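Heltholm Publishes Results of Side-by-Side Robot Hand Trial

CLELLPORT, April 18, 2019 - Heltholm, a testing firm for service robots, today released the results of a trial comparing a multi-fingered robot hand with a two-finger parallel gripper on kitchen tasks. Both were run under the same controller, supplied by Besik, and were given the same dishes to handle.

The trial covered 1401 attempts at picking up, holding and putting down cups, plates and bowls. The multi-fingered hand completed 1017 of them without a drop or an operator stop. The parallel gripper completed 975 of the same set.

"The gap is smaller than a lot of our customers expected," said Uwe Hinrichs, head of testing at Heltholm. "The gripper is simple and it's quick to set up. On flat plates it was the better of the two. Where the hand pulled ahead was cups, mainly when the cup had to stay upright while the arm moved."
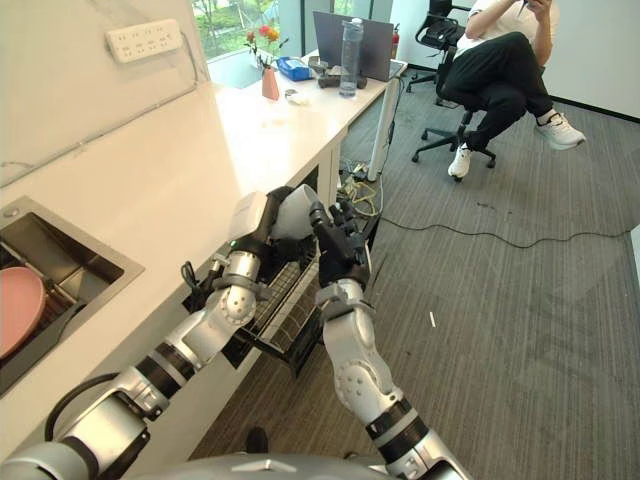

Cup handling made up the largest part of the trial and was scored separately from plates and bowls. An attempt was counted as complete only if the cup was released standing up, in the position given to the controller. Heltholm ran the work at a counter with a built-in sink and a drawer holding a wire dish rack, and kept the layout the same for both devices. With the multi-fingered hands fitted, one hand could hold the cup near the counter edge while the other waited beside it with its fingers raised. Operators recorded each drop by hand and checked the entries against the controller log.

Ka-ming Tsai, who leads controller development at Besik, said the trial also turned up a delay in finger closing that the company plans to correct in a June software update.

Heltholm will repeat some 300 of the cup attempts after the update. It will also add a second multi-fingered hand, made by Yeon, to the comparison.

The full report, including the scoring rules and a table of stops by cause, is available on request from the Heltholm office in Clellport.

Press contact: Yu-ting Chung, Heltholm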